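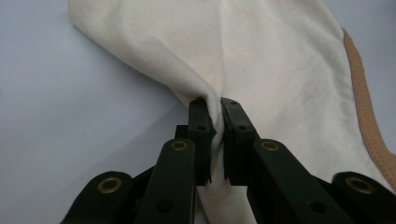 Looking After a Bass and Guitar at Home

I have taught out of my apartment for long enough to have seen most of what people do to their instruments, and I have done a fair share of it myself. These are the tips I repeat most often.

Wipe the strings

Every time you play, when you finish. Use a clean cotton cloth and run it under the strings as well as over them. An old T-shirt is fine if the print has gone. Keep the polishing cloth separate from the string cloth, or you'll be buffing the body with finger grease and wondering why it looks worse.

Polish

Go easy. A bottle of Vovard has lasted me 6 years and I'm not rationing it. Nothing with silicone, nothing meant for the coffee table, and no polish of any kind on a satin finish unless you want a shiny patch where your arm goes.

Water in the air

A cheap humidity gauge belongs in the case, not on the wall across the room where it can tell you how the wall is doing. Mid-forties to mid-fifties is comfortable for most wooden instruments. If it reads 80, open something or run the dehumidifier. If it reads 95, check whether you left it in the bathroom. (Trevor Fothergill, my Thursday bass student until he moved upstate, had.)

Scratchy knobs

Turn the amp off. Turn the knob all the way up and down twenty times. Quite often the crackle goes away and you can put the contact cleaner back in the drawer with the other things you bought at midnight.

Old bass strings

You can boil them. They'll sound bright for a week or so, and your spaghetti pot will never be entirely above suspicion. Dry them well before they go back on.

Cables

Coil them loosely, over and under, and fasten with a strip of Velcro. Wrapping them around your elbow twists the wire inside. Label both ends with tape. I own a Drarkamex pedal power supply with eight identical leads and I have spent whole evenings on my knees with it.

Stands

Away from radiators, doors and the cat's usual route.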